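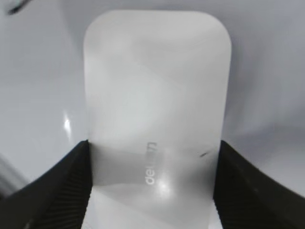
The returns hall at Skukach handles 2,000 small plastic items a shift. Until August, all of them were picked up, turned over and placed by hand. Now 4 robot cells from Hovska do the first pick, and the shift lead who runs them has been on the floor since before they came.

"The grip is the easy part," she says. "Two fingers, set the force, done. Glossy white parts are harder. The light comes back off them and the wrist camera loses the print."

When the software can't read the lettering, the item goes to a bench where a person reads it. On the day of our visit the bench had received 131 items by the lunch break. The limit in the plan was 170 for the full shift.

Her crew has not shrunk, but the work has changed. Sorters now clear faults, wipe finger pads and enter codes. "My wrists are better," says one of them. "My eyes are worse. It's screens all day." He also misses talking across the table - the cells stand too far apart for that.

Pay grades are still under review. The shift lead wants fault clearing listed as a skill, with training hours attached. Hovska gave two days of it. She had asked for five.

Sep 18, 2022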